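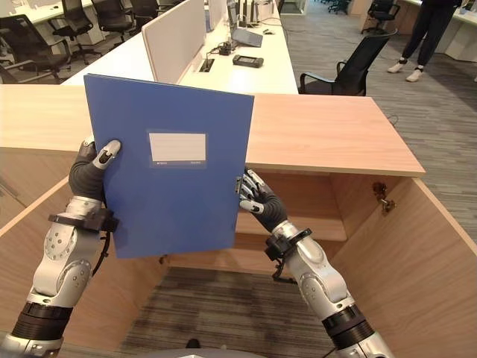
Blue box file, held up in front of an open cabinet

The night boat to Junholm is back

I rode the first one out of Arkgate last week, and wow, I had missed it! The night boat stopped running two winters ago, and since then getting to Junholm has meant a bus, another bus and a very long wait at Chu. Now you board at 9 p.m., find a bench, and wake up at the island pier with a stiff neck and gulls yelling at you.

Talha Mirani, who skippered my crossing, told me 400 people bought tickets in the first few days. "Half of them just want the breakfast," he said.

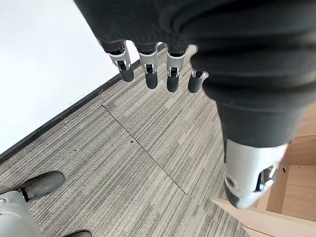
Robot hand in close-up, fingers pointing down

Breakfast is fried bread and sweet tea, served by Shazia Usmani from a hatch barely wider than her shoulders. I had seconds (okay, thirds). A one-way ticket costs 14 dollars and kids under 6 ride free, though mine are well past that, sadly.
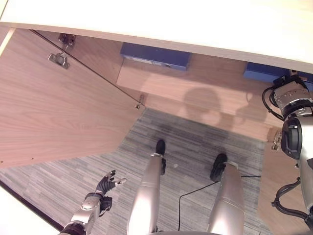 The cabins aren't open yet. There are bunks in place, but Shamim Kazmi is still fitting them out on the dock, and she let me poke my head in. She wants the lockers under the bunks to have big swing-out doors in a pale pinkish wood veneer with wavy grain, like the open one in the photo, hung on the same sort of concealed metal hinge. I'd sleep in there tomorrow, doors or no doors. She's hoping for November.

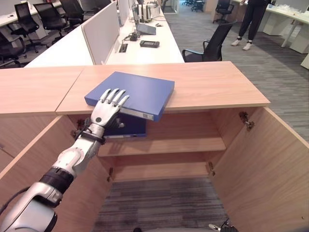
Getting a seat

Tickets are sold at the Zanau kiosk by the Arkgate pier until 8 p.m. Bring a blanket, and sit on the left if you want to see the harbor lights on the way out.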